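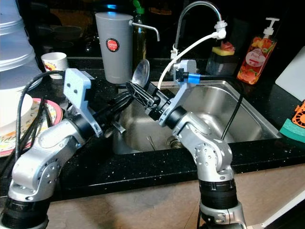

厨房水硬度记录（二）：滴定、树脂容量和碗上的白点

2月19日 星期五

上一篇只用了试纸，Clarotix 的那种，浸一秒，等十五秒，对色卡。色卡相邻两格之间跨度太大，用来判断“偏软还是偏硬”可以，用来算树脂再生周期不够。这次改用 EDTA 滴定，试剂和滴定管都是现成的，一个样几分钟做完。

步骤

取水样 50 mL 放入锥形瓶，加氨-氯化铵缓冲液 2 mL，pH 控制在 10 左右，加少许铬黑 T，溶液呈酒红色。用 0.01 mol/L 的 EDTA 二钠标准溶液滴定，快到终点时放慢，每滴之间摇匀，颜色由酒红经紫变为纯蓝即停。

换算按 1 mL 该浓度的 EDTA 对应 1.0009 mg 碳酸钙。消耗 6.95 mL 时，总硬度为 139 mg/L；消耗 7.00 mL 时为 140 mg/L。

取样前先放水两分钟，把支管里的存水排掉。我第一次没有放，读数偏低，那个样作废了，没有记入。

结果（以碳酸钙计）

早晨，冷水：139 mg/L
晚上，冷水：140 mg/L
晚上，热水：132 mg/L

早晚两个冷水样的差值对应 0.05 mL，正好是一滴，不作区分。热水低了一些，方向合理：加热使碳酸氢钙部分分解，碳酸钙留在了热水器内胆里。只有一个热水样，不能说明每次都低这么多，四月拆镁棒的时候顺便看一下内胆底部的水垢量。

按常见的分级，这个数值落在中等偏硬。不影响饮用，影响的是水壶、花洒和自然晾干的餐具。

白点是什么
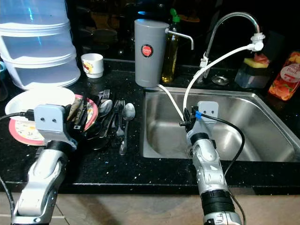 台面左侧的沥水区

餐具自然晾干，水分蒸发，溶解固体全部留下。硬度 139 mg/L 的水，挂在碗沿上的水珠按 0.05 mL 算，硬度成分干了以后大约是 0.007 mg 碳酸钙，量很小，但集中在水珠边缘的一圈，在深色釉面和玻璃上看得很清楚。

去除很简单，5% 的柠檬酸溶液擦一遍，碳酸钙会溶掉。擦完还在的，可能是硅酸盐，也可能是釉面或玻璃本身已经被腐蚀，后者是不可逆的，再加酸没有意义。

花岗岩台面要单独说一下。花岗岩主要是石英和长石，比大理石耐酸得多，但表面封护剂不一定耐酸，有些石材里也夹着少量方解石。柠檬酸溶液不要在台面上留置，擦完用清水过一遍。除垢喷雾同理，先喷在抹布上，别直接对着台面喷。

软化器的容量

家里装的是 Fasarix 的小型离子交换软化器，装填树脂 8 L。上次再生之后到出水硬度开始上升，水表走了 3438 L。进水按 139 mg/L 计算：

139 × 3438 ÷ 1000 = 478 g（碳酸钙）
478 ÷ 50 = 9.56 mol（按一价电荷计）
9.56 ÷ 8 = 1.2 mol/L 树脂

新的强酸性阳离子树脂，全交换容量一般在 2 mol/L 上下。工作容量受再生盐耗限制，1.2 属于正常范围，树脂还不用换。想把工作容量再提上去，只能加大每次的用盐量，而且越往上盐的利用率越差，我没有动这个设定。

控制头原来设的再生周期偏长，最后几百升基本等于没有软化。现在改为 3000 L 一次，留一点余量。 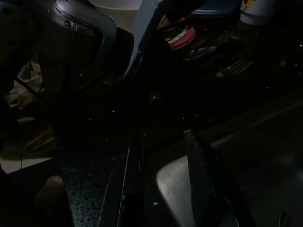

软化以后为什么还有水痕

离子交换是用钠换钙和镁，总溶解固体并没有减少，按质量算还略有增加。139 mg/L 的硬度完全交换，出水增加的钠是 64 mg/L。水珠干掉以后留下的主要是碳酸氢钠转成的碳酸钠，还有原来就有的氯化物和硫酸盐。区别在于这些都溶于水，湿布一抹就掉，不需要用酸。

要做到晾干没有痕迹，得上反渗透，或者洗完立刻擦干。前者产水慢，还有废水，只为了洗碗不值得。

厨房的饮用水龙头没有接软化器，走的是旁通，冷水直接进活性炭滤芯。这样钠不进饮用水，水壶还是会结垢，每个月用柠檬酸煮一次。

遗留问题

试纸和滴定的对应关系还没有做。打算用同一批水样，按不同比例兑蒸馏水，试纸和滴定各测一遍，看色卡哪几格能信。另外铬黑 T 水溶液放久了会失效，终点拖得很长，下次换成与氯化钠研磨的固体指示剂。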